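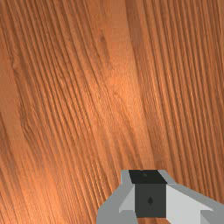 *Simulated wrist view: open gripper over the wood-grain table, no objects placed.*

To: Manipulation Project mailing list
From: Beverley Bellamy, Course Coordinator
Date: Feb 24, 2025
Subject: Re: Table texture and start position for the simulation round

Dear all,

Thank you to Xolani Kruger for raising the points quoted below. I have discussed them with Pei-shan Su, who maintains the simulator, and this message sets out the position for all 11 teams. Please treat it as replacing the notes on the same subject in the project handbook.

Xolani Kruger wrote:

> On behalf of the Penrose team, I would like to request clarification on three matters before we submit our first policy.
>
> First, the practice build used a plain gray table, and the current build uses a wood surface with a strong grain. Our detector was tuned on the gray table and now reports false edges along the grain lines and also near the seam between two planks. Is the wood surface final?
>
> Second, are teams permitted to change the start position of the arm?
>
> Third, the handbook says that the gripper "should be ready" at the start of a trial. We would be grateful to know whether this means open or closed.

**1. Table surface**

The wood surface is final for the simulation round. The gray table will remain available in the practice build but will not be used for scoring. Teams should note that the grain is not uniform. In the view at the head of this message, the figure to the left of the seam is wider and smoother, while the lines to the right are straight and closely spaced. There is also a paler patch near the middle where the light falls more directly. A threshold chosen on one part of the table may not suit another, and teams are advised to test over the full surface.

Requests to replace the texture in a team's own copy are allowed for debugging. Submitted runs must use the texture supplied.

**2. Start position**

The start position is fixed. Any run in which the arm has been moved by a script before the trial clock begins will be returned without a score. The camera position relative to the gripper is also fixed. Teams who wish to mask the gripper out of their input may do so, provided the mask is included with the submission and described in the report.

**3. Gripper state**

"Ready" means open, with the fingers apart and nothing held. The wording in the handbook will be corrected. If a policy closes the gripper before the first object is placed, this will not be penalized, but the time will count.

**4. Trials and submission**

Each submission will be run for 14 trials. The written report should not exceed 800 words, excluding figures and references. Reports are to be sent to Brenda Haworth, and code is to be placed in the team's own folder on the course server. The simulation round closes in March, and the exact hour will be posted on the course page once the server schedule has been approved.

The pass mark for the simulation round remains 70 percent. Teams below that mark may resubmit once.

**5. Outstanding matters**

The Etmont team has asked whether training data may be shared between teams. This has been referred to Jamie Fothergill, and a reply will be sent to the list. Until then, please do not exchange data sets.

Questions on the simulator itself should be addressed to Pei-shan Su, with the build number and the log file attached. Questions on grading should come to me.

Sincerely,

Beverley Bellamy
Course Coordinator, Manipulation Project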